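5.3 Failure during bowl handling

Five of the 150 runs ended in a protective stop, all while the gripper was close to the bowl. The controller reported a torque limit on the wrist joint each time, but the log did not show which finger had met resistance. Ojo and Marar went through the wrist camera recordings and marked the last image before each stop (Figure 7).

The planner treats the bowl as a plain round shell. Its model has no handle, so the clearance check on that side is too generous. The wooden box was modeled by its lid alone, which left out the base plate that sticks out below it. We added both parts to the collision model and lowered the approach speed near the box. The stop threshold was left as it was. We have not yet repeated the full set of runs with these changes.

Figure 7. Wrist camera view with the bowl at the gripper, next to the slotted box.
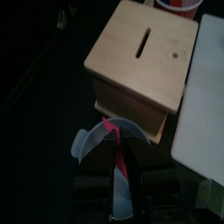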